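Packing and Personalisation Assistant (part-time, October start)

Tradgate sells personalised gifts by post: engraved keyrings, photo blocks, name plaques, mugs and cushion covers. Most of what we send is for birthdays, christenings, retirements and Father's Day, so the work comes in waves. We are looking for one person to join the packing room at our Moltholm unit.

The job
You will check each order slip against the finished item, read the customer's wording back for spelling, wrap the gift, write the message card by hand where one has been ordered, and box it for the courier. On a normal day the room sends out 198 to 200 parcels. In the run-up to Christmas it is roughly 1000 a day, and extra shifts are offered to everyone on the team first.

You will also learn the Lopes engraver, which we use for metal and glass. Training takes place in your first month and is paid at the full rate.

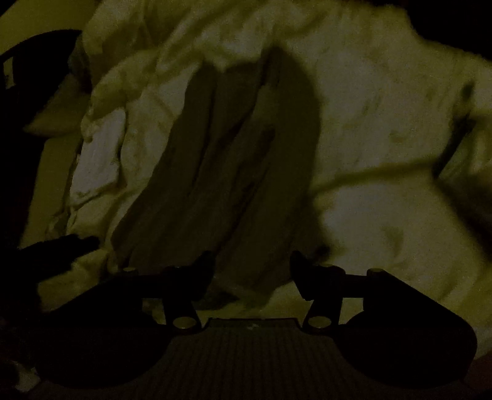
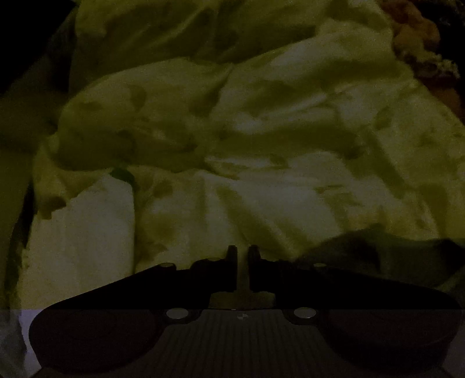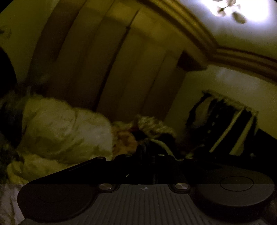
What we ask for
Clear handwriting. We will ask you to copy out a short card message at interview.
Good spelling, including names you have not met before.
Able to stand for most of a shift and lift boxes of up to 10 kg.
Previous packing work is useful but not required.

Hours and pay
Shifts start at 8.30 am and finish at 1 pm, four days a week. Pay is above the minimum wage and is reviewed after the first six months. Staff can buy anything from the Surkidon range at cost price, plus postage if it is being sent on.

How to apply
Send a CV and a short covering letter to Yetunde Ezeani, packing room manager. Please say when you could start and whether you can work extra hours in December. Questions about the engraving side can go to Oddur Bergmann at the same address. Interviews will be held at the unit and last half an hour. We reply to every application.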